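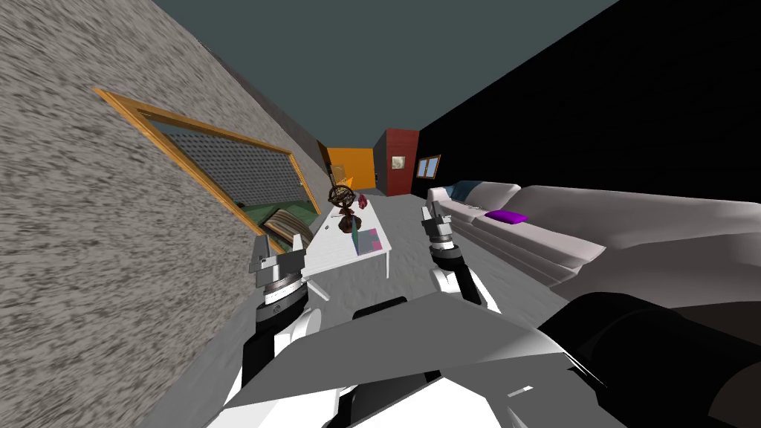
# Felt Leaf Garland for a Staircase Rail: Project Report

Textiles and Home Crafts, fall term
Group: Ditte Dalsgaard, Esmaeil Sharifi, Wilma Gourlay
Supervisor: Grethe Eskildsen
Handed in: 20th October

## 1. Task

We had to design and make a seasonal decoration that could be packed away and used again. Our group chose a garland of felt leaves for the stair rail at the Drenport day center, where it will hang through November. The center asked for no glitter, no wire ends and nothing that sheds.

## 2. Materials

- Wool-blend felt in rust, mustard and olive (Grondier, sold by the sheet)
- Cotton cord, undyed
- Embroidery floss in matching colors
- Fabric glue, used only on the test pieces
- Card for templates

Total spend was $80, which was the limit. We went over at first and returned two sheets of felt.

## 3. Method

We drew three leaf shapes on card: oak, beech and a plain pointed oval. The oak was redrawn twice. The first version had deep lobes that curled as soon as the leaf was hung, so we made them shallower.

Each leaf is two layers of felt. We cut both layers together, pinned them, and sewed a center vein in backstitch through both. The edges are left raw. Blanket stitch looked better on the sample, but one leaf took Wilma 15 minutes and we had 249 leaves to make.

The leaves were sewn to the cord by the stem end with four small stitches. We grouped them in threes, with one of each shape where possible. The cord was knotted on both sides of every group to stop sliding.

## 4. Tests

**Glue or thread.** We glued five leaves and sewed five, then hung them on a door handle for a week. Three of the glued leaves came off. All the sewn ones held.

**Color.** Esmaeil pinned up a strip with equal amounts of each color. The mustard took over, so we cut it back and used more olive. This was a matter of taste and we did not all agree on it.

**Folding.** Stored flat in a box, the leaves kept their shape. Rolled up, the oak leaves creased - a warm iron through a cloth fixed most of them.

## 5. Result

The finished garland is 1,196 cm long. It wraps the rail in a loose spiral and is tied on with cotton tape at each post. Ditte Thoroddsen from the center checked it with us and asked for the lowest part to be moved higher, out of reach of the hand rail. We retied it the same afternoon.

## 6. What we would change

We would cut the templates from plastic. The card ones went soft at the edges, and the later leaves are slightly bigger than the early ones. We would also knot the cord before sewing on any leaves. Doing it afterward meant pulling a long tail of felt through every knot, and two stems tore and had to be patched.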